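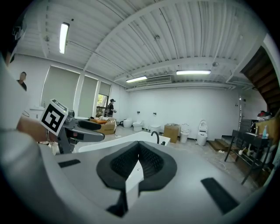
Attachment 1: the two black fingertips with their tips touching, second gripper off to the left

Ticket 1781
Product: Cidater desktop catalog
Opened: 10/08/2018
Site: Gunville
Priority: Normal
Status: Closed, solved by reporter

Summary
Thumbnails go gray after a sync and the search box stops finding photos by keyword.

First message
Hi all! First off, I love this program. We moved our whole picture library into Cidater this summer and people here are finally tagging things, which I never thought I'd live to see. So please read this as a bug report from a big fan.

Here's what happens. I open the catalog in the morning and everything looks great. I hit Sync, the bar runs to the end, it says "Up to date," and then a bunch of the thumbnails turn into plain gray boxes. If I double-click a gray box the full photo opens just fine, so the files are there. But if I search for a keyword I know is on that photo, I get nothing. Close the program, open it again, and most of the thumbnails come back. The keywords don't.

The catalog lives on our shared drive, the one named Plornimberg. Two computers use it, mine and the one in the front office. Both are on version 11.

Things I tried before writing:
Restarted both computers
Signed out and back in
Turned the preview size down to Small
Made a new empty catalog on my own desktop and put 10 photos in it (this one syncs perfectly, every time!)

Reply from support
Thanks for the great write-up. The test with the small catalog helps a lot, it tells us the program itself is healthy on your machine. Could you check these for us?
1. In Settings, Storage, what does it say next to "Index location"?
2. Is the front office computer open in the same catalog when you press Sync?
3. Is there a file ending in .lock in the catalog folder after both computers are closed?
Please don't press Rebuild yet. It is safe for your photos but it will clear the log we'd like to look at.

Update from reporter
OK, this got interesting! Answers:
1. On mine it says "With catalog." On the front office computer it says "This computer." I didn't know that was even a setting.
2. Yes, pretty much always. They leave it open all day.
3. Yes! There are 2 of them. One has my computer's name in it and the other has a name I don't recognize, Seixas.

I asked around and Seixas is the old laptop we used for the first import. It's been in a cupboard since we finished. I got it out and charged it, and Cidater opened by itself as soon as I logged in, still pointed at the shared catalog. I closed it the proper way, from the File menu, and the lock file with its name went away on its own. Very satisfying.

Then I synced. Still gray boxes, but a lot fewer of them. Keywords still missing.

Reply from support
Excellent find. A leftover lock makes the catalog treat every change as a maybe, so tags get parked and never written to the index. The other half of it is the mismatch in your answer to number 1. Both computers need the same index location or they take turns overwriting each other's list.
Please do this in order:
1. Close Cidater on every computer.
2. Make a copy of the catalog folder somewhere off Plornimberg.
3. On the front office computer, open Settings, Storage and pick "With catalog." Close the program again.
4. On your computer only, hold Shift while opening Cidater and choose "Write parked changes."
5. Now press Rebuild, and let it finish before anyone else opens the catalog.

Update from reporter
It worked!!! I had to do step 4 twice because I let go of Shift too early the first time and it just opened normally. The second time I got the little window and it listed all the parked tags, including a whole afternoon of tagging I was sure I'd have to do over. Rebuild ran through lunch. When I came back every thumbnail was there and the keyword search is so much faster than it ever was. I typed in the name of our summer picnic and the whole set popped up before I'd finished the word.

I've had both computers open in the catalog since then and synced from each one in turn. No gray boxes on either.

Two small wishes while I've got you. It would be wonderful if the Sync message said "Up to date, changes parked" when that's what is going on. And a warning when two computers have different index locations would have saved me a good bit of head scratching.

I also uninstalled the program from the old laptop, and I wrote up the Shift trick and taped it inside the supply cabinet door.

Reply from support
Both wishes are now logged as feature requests and linked to this ticket. Keep the copy from step 2 for a while before you delete it. If the gray boxes come back, reply here and the ticket will reopen.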